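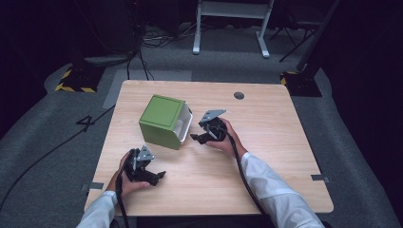 Une boîte vide, écrit une lectrice de Clustley, c'est une boîte qui attend qu'on lui mente. Elle répondait à notre appel de novembre sur le rangement du bureau, et sa lettre continuait sur trois pages, dont une entière consacrée aux trombones.

Elle touche juste. On achète un cube de rangement comme on s'inscrit à la piscine, avec une idée assez flatteuse de la personne qu'on sera la semaine suivante. Le cube est vert, ou d'un gris qui a coûté plus cher, et on le pose sur la table en se promettant qu'il n'accueillera que les choses importantes. Six jours plus tard, il contient un ticket de pressing, deux piles dont l'état reste à établir et la notice d'un grille-pain donné à un beau-frère.

Reste la grande affaire, celle qui divise les ménages : debout ou couché ? Le cube debout, ouverture vers le plafond, est une fosse. On y jette, on n'y cherche pas. Au fond se dépose une couche géologique que personne ne remue avant le déménagement. Le cube couché, ouverture sur le côté, se donne des airs de niche ou de petit théâtre. On voit tout ce qu'il y a dedans, y compris ce qu'on aurait préféré oublier. L'intérieur blanc aggrave le cas : la moindre gomme usée y prend l'allure d'une pièce à conviction.

Chez Dadomard, dont le catalogue d'automne m'est tombé sur les pieds (851 références, index compris), on ne parle d'ailleurs plus de boîtes. On parle de « volumes d'accueil ». Le volume d'accueil se décline en sept teintes, et le vert y porte un nom de sous-bois. Jullitano, en face, vend presque le même objet, avec une étiquette à remplir soi-même. J'ai essayé l'étiquette. J'ai écrit « Divers » et je suis allé me coucher.

Et puis il y a la table. Un plateau de bois clair, des coins arrondis pour épargner les hanches, et au fond, vers le coin, ce petit trou rond prévu pour les câbles. J'ai longtemps respecté ce trou. J'y voyais la preuve que quelqu'un, quelque part, avait pensé à ma vie. Les câbles, eux, préfèrent descendre par-devant, au plus court, et c'est un crayon qui finit dans le trou.

La méthode Hladun, que l'on m'a vantée tout l'été, recommande de ne garder que 100 objets par pièce. J'ai commencé par les stylos et je n'ai pas eu à continuer.

Pour l'heure, mon cube est couché, ouverture à droite, à portée de main. Il est vide depuis ce matin. Je lui donne jusqu'au dîner.

Commentaires (4)

mirabelle_66
Debout, évidemment. Couché, le chat s'y installe.

Toto du Perche
Chez nous le trou de la table a avalé une clé USB. On entend encore quelque chose quand on déplace le meuble.

papier_carbone
Le Jullitano jaunit à l'intérieur. Le Dadomard, je ne sais pas, je n'ai jamais revu le fond.

mirabelle_66
@papier_carbone le mien n'a pas jauni, mais il est au grenier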